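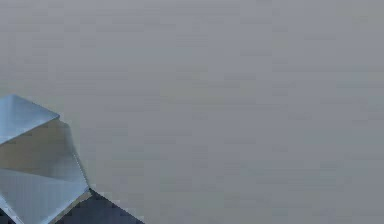

Room view from the Weldu comparison set, gripper shell at lower left.

Wundton Gripper Comparison Pack

Simulated trial software for choosing a gripper, a camera position and a controller

Product line: Wundton
Supplied by: Lillent
Room set included: Weldu
Controller module included: Eris
Licence: single site, any number of seats

Overview

The Wundton Gripper Comparison Pack lets a buyer run two or more grippers through the same tasks in the same simulated room, with the same arm and the same controller, before any hardware is ordered. Each run is logged in full and can be replayed from any camera in the room. The pack is meant for teams who already know which arm they will use and have to settle what goes on the end of it, where the cameras go and how the arm is driven.

It does not replace a bench trial. Contact forces in simulation depend on the friction and stiffness values entered for each surface, and those are only as good as the measurements behind them. Use the pack to cut a long list to a short one, then test the short list on real parts.

What is supplied

The pack contains the simulator, the Weldu room set, the Eris controller module, the standard test routines and a report writer. Gripper models are supplied for the general shapes listed further down. A customer's own model can be added from a mesh and a joint file. Arm models are not included. Most arm makers provide one, and the importer reads the usual formats.

Gripper models

Parallel jaw, standard. Flat fingers, 70 mm stroke, force control on both fingers. This is the reference gripper, and every report gives its results beside those of the gripper under test.

Parallel jaw, narrow. Same drive and same stroke as the standard model with slimmer fingers, for work near walls and inside recesses. Finger bending is modelled and can be switched off to save time.

Three-finger centring. For round parts and knobs. Slower to close than the parallel jaws in all our tests, and more tolerant of a poor approach angle.

Suction, single cup. Seal is calculated from the contact patch. Curved and slotted surfaces are handled, though results on very soft materials should be treated with care.

All four models carry a visual shell and a separate collision shell. The visual shell is what the cameras see. The collision shell is simpler and slightly larger, by a margin the user sets. If a gripper seems to stop short of a surface, check the margin first.

Room sets

The Weldu set is a group of small domestic rooms. They are deliberately plain, with flat colours and little texture, so that a camera comparison is not decided by wallpaper. Walls, floor and fittings are separate parts and each can be given its own friction, stiffness and finish.

Plain surfaces are a hard case for some vision methods. A depth estimate that relies on matching texture has very little to work with when a grey surface takes up most of the view. We have left this as it is. Customers who need an easier case can load the textured finishes from the same menu, and a report made with those finishes is marked as such on its first page. 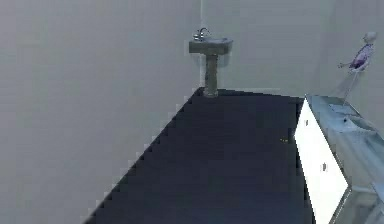

Weldu room with pedestal sink at the back and white cabinet front at the right.

The washroom is the room most often used for reach and clearance work. A pedestal sink asks for an approach from above or from one side, and the curved spout of the tap gives the arm something to avoid on the way in. The cabinet knobs are small and dark on a white front. They suit a short pull task, which separates the narrow jaws from the standard jaws quite clearly. The countertop is see-through, and a depth camera model that assumes solid surfaces will misread it. Run the depth check routine before trusting any place task on that surface.

Small ornaments, such as the figurine in the purple dress, can be fixed in position, made movable or removed. They are fixed by default. A movable ornament needs a mass and a centre of gravity, and the importer will refuse one that has neither.

Cameras

Any number of cameras may be placed in a room. Each has a position, a direction, a lens angle, a resolution and a noise setting. A camera can be fixed to the room, to the arm or to the gripper. Cameras fixed to the gripper move with it and are affected by arm vibration if that option is on.

Low resolution output is available on purpose. Many controllers are fed a small picture, and a method that works on a clean, large one may fail once the edges become stepped. Compression can also be applied to the stream before it reaches the controller. We advise running every comparison at the resolution and compression the real system will use, even if the pictures are unpleasant to look at.

Part of the gripper will often be in view. This is useful for methods that track the fingers and a nuisance for those that do not. The report writer gives the share of each view taken up by the gripper over the run, so a camera position can be judged on that figure as well as on task results.

Camera positions are saved by name. When a gripper is changed, the positions stay with the room or the arm link they were fixed to. Positions fixed to the old gripper are carried over by flange offset and should be looked at before the first run – a longer gripper body can block the lens completely.

Eris controller module

Eris drives the arm and gripper in simulation and records every command. It offers position control, velocity control and force-limited closing. The same task file runs under all three modes, so a change of mode can be compared in the same way as a change of gripper.

An outside controller can be connected over the network in place of Eris. In that case the pack logs the commands as they arrive, along with the delay. A fixed or varying delay may be added. Customers who intend to run their controller on a separate machine should add one, as results with no delay flatter every controller we have connected.

Eris does not plan paths around obstacles on its own. It follows the path it is given and stops on contact above the set limit. Path planning is left to the customer's software.

Test routines

There are 11 standard routines. They cover reach, free-space motion, approach from above, approach from the side, knob pull, pick from floor, pick from countertop, place, regrasp, depth check and stop on contact. Each can be run alone or as part of a batch. Start positions can be fixed or drawn from a range, and the seed is stored with the log so a batch can be repeated exactly.

A result is given as completed, stopped or timed out. Stopped runs are divided by cause. The most useful column for a buyer is usually contact before grasp, which shows how often a gripper touched something it should not have on its way in. Two grippers with equal completion rates can differ widely here, and the difference tends to show up later as worn fingers.

Our reference batch

Lillent maintains a reference batch of 1097 runs using the standard parallel jaw in the Weldu rooms. The logs are supplied with the pack. They serve as a check on installation: repeat any part of the batch with the stored seeds and compare the output. Small differences in contact timing between graphics cards are normal. Differences in the result column are not, and should be reported.

The reference batch was prepared by Busisiwe Masilela, who also wrote the test routines and the section of the manual on contact settings. Read that section before changing the time step. A longer time step speeds up a batch and makes narrow fingers pass through thin parts.

Known limits

Cloth, cable and liquid are not modelled. The taps do not run.

See-through surfaces are drawn correctly but are treated as solid for contact. Their effect on depth cameras is modelled for flat sheets only.

Edges in low resolution views are not smoothed. Smoothing can be turned on per camera and is stored in the log.

Gripper wear is not modelled. Finger friction stays constant through a batch.

Shadows from the gripper are drawn when the overhead light is on. They can be switched off to test whether a vision method depends on them.

System needs

A desktop machine with a separate graphics card is advised. The pack will run without one if cameras are set to low resolution, and batches will take longer. Logs with full camera output are large – allow a drive of their own for them. Logs without camera output are small enough to send by email.

Updates

Version 6 is the current version. It adds the varying delay option in Eris, the flange offset for camera positions and the share-of-view figure in reports. Log files from the previous version can be read but not continued. The next update is planned for May and will add two further finger shapes for the three-finger gripper.

Ordering

The pack is supplied as a download with a licence file. A trial licence is available and covers the washroom, the standard and narrow parallel jaws and all test routines. Reports made under the trial licence carry a mark on each page and are otherwise complete.

When asking for a quotation, please state the arm to be used, the grippers under consideration, and whether Eris or an outside controller will drive them. If a gripper model has to be prepared by us, send the mesh, the joint limits and the closing force. Drawings alone are accepted but take longer.

Page last revised 9th March.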